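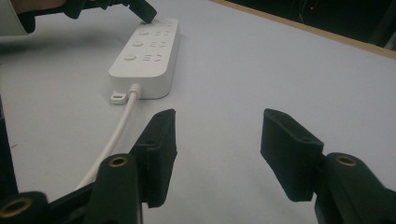

Section 6. Chores to try first: power strip buttons

Can a machine do your chores yet? Some of them, some of the time, and this is the section where you get to find out for yourself. Pushing a button on a power strip sounds like nothing at all. It's a terrific first chore! It asks for aim, a steady hold and just enough force, and you can run it over and over on a bare table.

Before you start

Unplug the strip at the wall. All practice in this section is done with no power, and that includes anything plugged into the strip itself.

CAUTION: Never let the Branero arm practice on a live strip, even one with a safety shutter.

Setting up

1. Clear a table and lay the strip flat, buttons up. Any angle is fine. Once the basics work, change the angle between runs, because a strip behind a real couch is never lined up nicely.

2. Lead the cord away from the side you'll be working on. Leave some slack.

3. Press each button by hand and feel how far it travels. Set Press Depth one step lighter than you think you need.

4. Open Chores, choose Push and Hold, and pick Two Hands. One hand steadies the strip at the end while the other does the pushing.

5. Close the fingers of the pushing hand before it comes down. Open fingers tend to straddle a round button and press on the housing.

6. Run the chore 8 times, then look at the log.

NOTE: White buttons on a white strip are hard for the vision system. If it keeps missing, move a lamp to one side so the raised edges throw a little shadow. Dale Desjardins on our test bench found this fix, and it's a beauty.

What to expect

Our October build was trained on 700 button presses, and it does very well on a flat table. Carpet is another story (the strip sinks and tips), and so is anything under a desk. Plugging and unplugging is still a person's job. Mackenzie Morin's group is working on it, and we can't wait to show you.

If the strip slides

Lower Approach Speed first. If it still slides, raise Hold Force on the steadying hand, one step at a time.

If you see Error 19

The hand touched something before it reached the button. Press Stop, move the cord clear, and start again from step 4.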